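Spending It Slowly: Lowri Bowen on Budgeting for a Room Full of Grippers 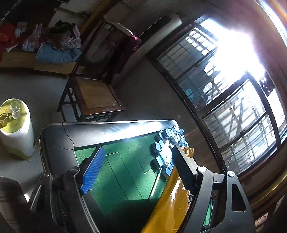 Tile work at the mahjong table, with a hand-held gripper.

Lowri Bowen keeps her equipment budget in a paper notebook, and she brought it to the table along with a pot of tea and far more biscuits than two people could eat. She plans the buying for Hanstead, a small outfit that gathers handling data with grippers people carry in their hands, and she had promised me an hour. I stayed for most of the afternoon, and I'm glad I did.

"Everybody wants to talk about the arm," she said, turning pages. "What arm, how long is the reach, when does it get here. And I love an arm, I really do! But you can learn an awful lot with a person holding the gripper, and it's a much smaller line in the book."

Last year she bought 22 hand-held units from Arex, and the plan in front of her has that going to 36 by October. The grippers themselves were the easy part (her words). The first version of the budget had nothing in it for spare finger pads, and very little for storage, and she still winces at that page.

"Pads wear. Screws work themselves loose and roll under things. I had Tudur James come to me with a list of little parts that came to $778, and I thought, well, there goes my nice clean column." She now sets aside a parts line for every unit before she signs for it, and she asks each supplier how long a replacement finger takes to arrive. One told her two days, one said they'd have to get back to her, and she is still waiting.

We got onto tasks, and she was delighted to. Mahjong tiles are a favorite of hers. "They're small, they're smooth, they stand up in a row and then they don't. If you're deciding which fingers to buy, put them in front of some tiles first. A catalog can't tell you what your hand will."

Would she buy the arm in the end? She has penciled in one, with a question mark, under a project they call Tuvlow. Ottavio Dal Bello would like the question mark gone. Lowri wants to see the storage bill first.

"Ask me again in October," she said, and pushed the biscuits over to my side.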